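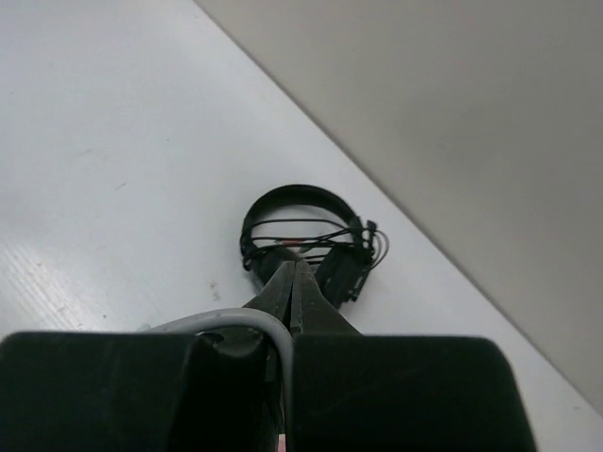

Black over-ear headphones, cable wound around them.

Desk and Drawer: Headphones

Desk and Drawer is a gallery of ordinary things from the Rendier reading rooms. The headphones have a page to themselves, with notes on how they are kept and lent out.

The headphones are shown the way most pairs come back to the desk, with the cable wrapped across the middle. The strands pass under the headband and again lower down, close to the ear cups. A few turns go around the outside next to the left cup.

The cups lean in toward each other. A pair left like this takes up less room on a shelf than one with the cups turned out, and the cable stays with it.

Where they are used

Rendier keeps headphones for the listening desks on the second floor and for the language tables in the Quintela room. They are wired. We tried a wireless set for one term and went back – the charging was more work than the untangling.

Anyone with a reader's card can borrow a pair for use in the building. Ask at the front desk. You do not need to book, except in September, when the language classes start and most pairs are out by mid-morning. The desk recorded 1,090 loans last year, up from 666 the year before. Most of the increase came from the oral history recordings, which went onto the listening desks in the spring.

Wrapping the cable

There are two schools of thought at the front desk. Jolene Trevaskis wraps the cable around the whole headset, and readers mostly do the same. It is quick and nothing hangs down. Hamish Fairweather prefers a separate loop, held with a strip of hook-and-loop tape and laid inside the headband. His way is easier on the cable where it enters the cup, and that is where most of our repairs are.

Either is fine for returns. Please don't:

pull the cable tight over the ear pads
tie it in a knot
leave the plug in the desk socket and walk off with the rest

The last one happens more than you would think.

Cleaning and repairs

Ear pads are wiped after each loan with a cloth that is damp, not wet. Pads that have started to flake are replaced. Abimbola Aliyu does the repairs on the bench in the Fenon annex, usually a batch at a time. New pads take a few minutes a side. A new cable takes longer, and some of the older pairs are not worth opening.

Broken pairs are kept for parts. Headband padding and cable clips are the most useful. If you have an old wired pair at home that you no longer want, the desk will take it, working or not. Label it with what is wrong if you know.

Storage

Pairs ready for loan go in the shallow drawers behind the desk, one layer deep. They used to hang on hooks, but the hooks left a dent in the headband padding and the cables caught on each other. Joris Boersma built the drawer dividers from leftover shelving, and they have held up well.

Pairs waiting to be wiped or checked go in the tray to the left of the sink. Please put them in the tray even if the desk is staffed and someone holds out a hand for them. It saves them getting mixed in with the clean ones.

Notes for visitors

The listening desks close half an hour before the building does. The last loan before the winter break is on 17th December. Your own headphones are welcome as long as they have a standard plug, and the desk has adapters for the larger socket. Keep the volume down far enough that your neighbor can't follow along.

Page and notes: Ludger Bauerfeind
Corrections can be left at the front desk in the Plesis building or in the box by the stairs.

Back to Desk and Drawer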